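3.2 Materials and Layout

The sorting task used a set of small plastic blocks in four colors. We chose blocks over cards because blocks have to be placed somewhere, and where a person puts a block says something about how they are grouping it. Earlier work with the Bortolotti card set recorded only the final pile each card went into. Distances between items in a pile were lost, and so were cases where an item was left between two piles.

Blocks were bought from a single supplier, Ditero, in one order, so that shades would match across sets. Even so, we found small differences in the yellow blocks and replaced three of them before the first session in January. Each block varies on two features, color and shape. The shapes are prisms with a plain top face, so that a block set down flat can be read from above by its outline. Cylinders and stars are easy to tell apart at a glance. Hearts and hexagons took longer in our first tries, mostly when the heart was turned with its point toward the reader, and we added a short naming round at the start of every session to deal with this.

All layouts were made on a flat wooden board. We first tried placing the blocks straight onto the table, but the tables at our two sites (the Trumska and Dellano rooms) differ in color and finish, and the darker one made the blue blocks harder to pick out. The board gives the same pale background in both places. It also gives a clear border. A block on the board is part of the layout and a block off the board is not, and the coders did not have to make a judgment about it.

3.3 Coding of Groups

Each layout was coded on two points: which feature the groups follow, and how tight the groups are. A group was defined as two or more blocks that are closer to each other than to any block outside the group. The blocks in a group do not have to touch. We had at first required contact, but this threw out many layouts in which the grouping was plain to every reader, and the rule was dropped after the first 16 layouts had been coded. Those 16 were then coded again under the final rule.

A layout was marked "color" when every group held a single color, "shape" when every group held a single shape, and "mixed" in all other cases. When both features fit equally well, the layout was marked "both" and left out of the main comparison. The final set held 346 layouts, and the coders marked 1519 groups in them.

Tightness was scored on a scale from 1 to 4. A score of 4 means that all blocks in the group touch, and a score of 1 means that the group can be seen only by comparing distances across the whole board. Scores were given to each group separately and then averaged for the layout. We did not use measured distances for the score. Measured distances were taken for a part of the set as a check, and they ordered the groups in nearly the same way as the coders did — the exceptions were layouts where one block stood behind another and the gap between them was hard to judge.

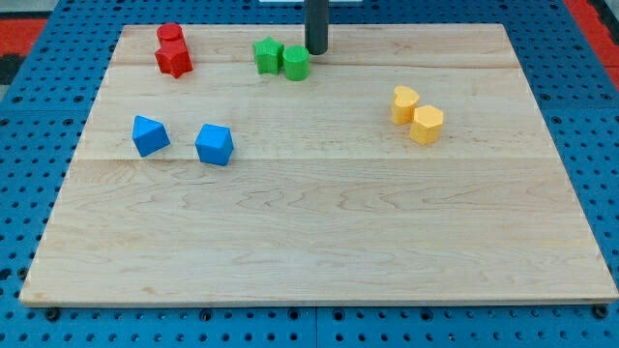 Figure 2. Blocks grouped by color on the wooden board.

Color groups were coded without regard to shape, as long as each group kept to one color. The blocks within a color group may differ in shape, and a pair counts as a group in the same way that a larger cluster does. In Figure 2 the red group is a cylinder with a star in front of it, touching, and the green group is made of the same two shapes set side by side. The yellow group, a heart and a hexagon, has no shape in common with either of them. Under a shape rule the two stars would have to be together, and they are in separate groups, so the layout is marked "color." The red pair also shows why contact was judged with care: one block partly covers the other from the reader's side, and a coder working quickly could take the two for a single piece.

The direction in which a pair is arranged was noted but not scored. Pairs set front to back and pairs set side by side were treated alike. We had expected direction to follow the grain or the seams of the board in some layouts, and one coder kept notes on this, but the notes were too uneven to use.

Disagreements between coders were settled by a second look at the layout with the first codes hidden. If the two coders still differed, the layout was marked "mixed." Most of these cases involved a single block placed midway between two groups of its own color and shape.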